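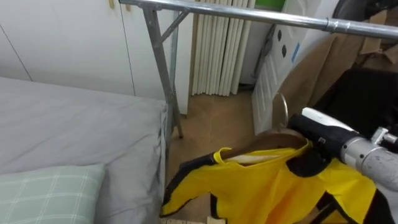
4.2 Who keeps the old hymns alive?

We turn now to the part of the study that gave us the most pleasure. The parish registers at Arbridge and Bakilana record which hymns were sung at each service, and between them they hold 3,000 entries. After setting aside the pages where the ink had run or the number board had been copied wrongly, we were left with 2,766 that could be matched to a known text and tune. For two small congregations this is a wonderfully rich record, and as far as we know it has never been used before!

The first thing to say is how lively the singing was. We had expected the older hymns to fade once the new book came in, and at Bakilana they did, within 4 years. Arbridge went its own way. The choir there took up the new book gladly but went on singing the old evening hymns at funerals, at harvest and on the feast of the patron saint, often to tunes that appear in neither book. Three of these tunes are known locally by the name of the farm where they were first sung, and one of them — the Tekley tune — is still the favourite at burials.

Why should two parishes in the same diocese differ so much? Farouk, in his earlier work on village choirs, argued that the organist decides nearly everything. Our interviews give him a good deal of support. Singers at Bakilana spoke warmly of an organist who taught the new settings verse by verse after the morning service. At Arbridge there was no organist for long stretches, and the congregation sang from memory, led by whoever had the strongest voice. People who learn a hymn in that way seem to hold on to it very firmly (several of those we spoke to could sing all the verses without a book, and did so, at length and to our delight).

Figure 3 sets the two parishes side by side, season by season. The gap is widest in Advent and almost closes at Easter, when both choirs sang much the same music. We do not yet have a full answer to this. The Easter services were shared in some years, with the choirs taking turns to act as host, and the lists may have been agreed beforehand. The Skullusar registers, which Abdelilah Farouk has kindly begun to copy for us, should help to settle the matter, as that parish never joined in the shared services.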